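Questions people ask me about my film reviews

Last tidied up in February 2025

Who are you, then?

I'm So-ying Yu, and I write every word on Fluvley, including the typos. I started it as a list of films I'd seen so I'd stop renting the same ones twice, and then my cousin found it and sent it to her whole office. There are now 291 reviews up, which still makes me feel slightly faint.

Are you a proper critic?

Depends who's asking! I've never been on staff anywhere. I had a short column in a local paper in Falovport for a while, mostly about what was on at the Kuo (a lovely old single-screen cinema with terrible legroom), and these days it's just the site. I do get sent the odd preview link, and I say so at the top of the review when that's how I watched something.

Why don't you give star ratings?

I used to. Then I went back and found I'd given the same three and a half stars to a film I think about every week and a film I can't remember a single scene from. So I scrapped them. If you only want to know whether to bother, skip to the last paragraph – I always say there whether I'd watch it again.

Do you do spoilers?

Not in the main review. I'll tell you the set-up and whatever the trailer gives away, and that's your lot. If I'm bursting to talk about an ending I put it in a separate post with a big warning in the title. Please do the same in the comments, as I've had to delete a few and it makes me feel like a headmistress.

When do you watch everything?

Mostly early. I'm up before the rest of the house, so a lot of these films get watched with toast and a blanket, in two sittings if it's a long one. I know some of you think splitting a film in half is a crime. I've had emails.

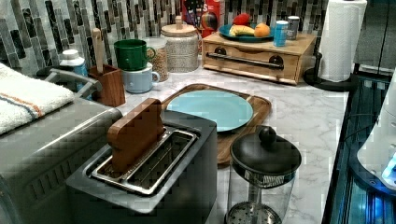
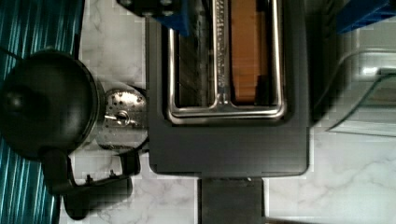

I do try to see the big, noisy ones at the Kuo, where I can't pause them to answer the door. Anything slow and talky works fine at home, and I think I'm kinder to those when I've got my feet up.

Why are there so many romantic comedies?

I love them, and I think they get reviewed badly. People go in sniffy and come out sniffy. A good one is really hard to make: you know how it ends before the titles are done, so all the pleasure has to be in the getting there. I've reviewed 63 of them so far and I'd happily defend at least half.

Can I ask you to review something?

Please do. There's a form on the contact page, and I keep a running list. I can't promise when, as the list is long and I also wander off it whenever something shiny comes along. Short films are welcome too. I'm no use on horror, though – I watch it through my fingers and miss all the good bits.

Do you get paid for any of this?

A little. Demeck, who host the site, give me a discount for having their name in the footer, and they've no say in what I write. There are no adverts and I don't take money for reviews, however nicely people ask.

I disagree with you about a film. Can I tell you?

Yes! My most argued-over review has 17 comments under it and I've changed my mind on one point because of them. Be rude about the film or my taste if you must, but leave the other readers alone.

How do I find an old review?

Use the search box at the top, with the title spelt properly, as it isn't very clever. There's an A to Z as well, but it files anything beginning with "The" under T and I haven't worked out how to fix that yet.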